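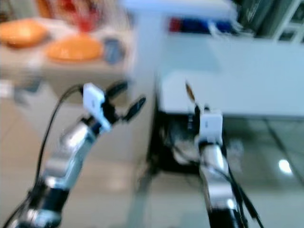 ## How a spelling program finds the word you meant

Tamau is a spelling program. It stores a word list, and the beginner list has 2,348 words. When you type a word, Tamau looks for it in the list. If it is there, nothing happens. If it is missing, the program draws a red line under it.

Next, Tamau measures distance. One step of distance is one small change: add a letter, remove a letter, or swap one letter for another.

- **hose** to **house**: one step (add *u*)
- **catt** to **cat**: one step (remove *t*)
- **bip** to **big**: one step (change *p* to *g*)

Words one step away are shown first. Words two steps away come after them — anything farther is left out.
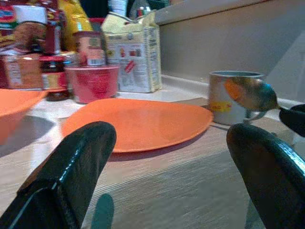 A reader in Lovmont asks why Tamau did not mark "form" when the right word was "from." Both words are in the list, so the search succeeds and the program stops there. It checks letters only. To catch this mistake, a program must also look at the words on each side.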